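Irnar Office Phone Changeover: Progress Report for September
Prepared by Razia Chaudhry for the operations manager, Hollis

Work on replacing the old desk phone system continued this month. Five of the eight sites are now on the new Hitine service. The remaining three are waiting on network cabling, and the contractor has given us start times for two of them. I am still chasing the third.

Call volume at the converted sites was 1335 calls for the month, counting both inbound and outbound. Dropped calls were mostly at the Flakari warehouse, where the wireless handsets lose signal near the loading doors. We moved one access point and the complaints have slowed. I would like to see another full month before closing that item.
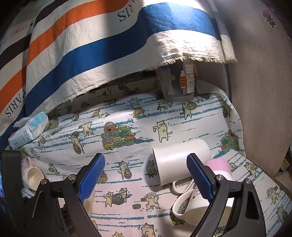 A white mug on its side on the cartoon-cat cloth.

Number porting took longer than planned. The old carrier rejected our first request over a mismatch in the billing address, and we lost almost 7 working days getting it corrected. The main line and the fax line have both moved over. The after-hours line has not, so calls to it are still being forwarded by hand at 5:00 p.m. The front desk has a written reminder and has not missed it so far.

Staff training was held at each converted site. Most people picked up transfer and hold quickly. Voicemail to email caused more questions, mainly from staff who share an inbox. I rewrote that page of the guide and sent it out again. Conference calling was left out of the sessions and will be covered when the last sites are done.

Spending is within the approved amount. The extra headsets for the billing team were charged to the equipment line, with some room left on it. The final cabling invoice has not come in.

Next month's work:
Finish cabling at the two scheduled sites and install handsets
Get a start time for the third site
Port the after-hours line
Cancel the old carrier's maintenance contract once the port is confirmed

One decision is needed from you: whether the Flakari warehouse should keep its two analog lines as a backup. The carrier needs an answer before the next billing cycle.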